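In Praise of the Messy Table
by Gerasimos Tsoukalas

My friend Chaminda Akanda keeps his workbench as bare as a dinner plate, and for years I took it for granted that he was right. Then I started spending my afternoons gathering examples for a robot hand at Norkard, and I've come around to the other side, fondly but firmly.

If you want a machine to learn how to pick up an orange cylinder and set it down somewhere sensible, the temptation is to give it a cylinder, a block, and a nice clean stretch of table. You'll get lovely examples that way. We made 1619 of them before December, and I was proud of every one (I may have told my mother the number). But my kitchen doesn't look like that, and I doubt yours does either! 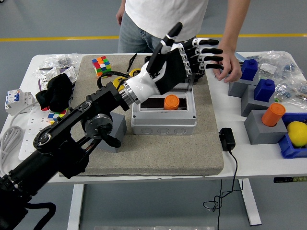
The hand over the junction box, with a person's hand just past its fingertips.

So I argue for clutter. Leave the Rubik's cube where it is. Let the power adapter trail its cord over the edge, and please don't tidy up the lemon. Shafiq Bepari, who has more patience than I do, says a learner given too much at once learns nothing, and he has a point: we spent 14 sessions at the start getting very little we could use. I still think those were hours well spent, the way the first pancakes are.

What I would ask for is a slow kind of mess. Move the blocks a little, swap one thing, do it again, and write down what you changed. A good helper can manage about 40 tries before lunch, and I'd keep the clumsy ones too, labeled as clumsy.

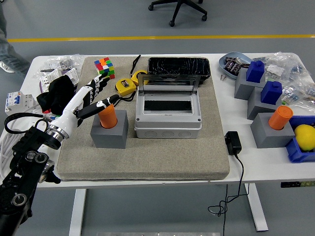
Photo: Janaka Kanagaratnam / Norkard

The tape measures are my favorite part of the whole table. They have their straps looping every which way, and a strap is exactly the sort of thing a finger ought to meet early in life. Chaminda came by, looked it all over, and asked if he could at least coil the cables. I told him no.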